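Devlog > Diary > Eltlow > Notes from February

Search the diary

Older entry Newer entry Archive Contact

Morning, before work

I slept badly and I was thinking about rivers. In Eltlow the player can build a mill only beside water, and yesterday I saw that my mills accept any blue tile, also the painted roof of the customs house. So there was a mill standing on a roof and grinding flour very happily. I laughed, and then I was searching for the mistake until midnight.

The check reads the color of the tile and it should read the type. I wrote this check in my first month, when water was the only blue thing in the game. I changed it now, but the old saved maps do not have the type stored, so they must be converted when they load. My test map has 2536 tiles, and after the first try of the conversion 2392 were correct. The rest became swamp. I don't know why swamp.

Evening

Babatunde Bako wrote me a long message about the trading. He plays every build and he is always polite, but I can feel when he is bored. He says that the town of Verschueren buys everything for the same price, so there is no reason to sail to Protach, which is nearly twice as far. He is right. I wanted to make prices that fall when you sell a lot, and I was afraid of it, because I am not strong in this kind of mathematics. 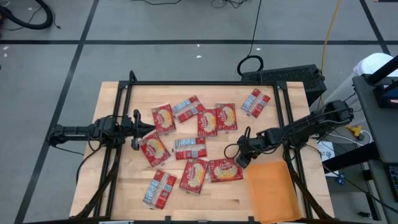 I tried it anyway after dinner. Each town now has a small stock number for each good, and the price goes down a little with every sack. With salt it works nicely. With cloth the price went under zero and Verschueren paid me to take the cloth away, so I put a lowest price of 2 coins for the moment.

The swamp I also found. When the loader does not know a tile, it takes number 9 from the list, and number 9 is swamp. I made it stop with an error message.

Tomorrow I want to send the build to Babatunde and ask him to sail only to Protach for one evening. I must also rename the ship Sendex, the name is too long for the button in the harbor menu when the big font is on.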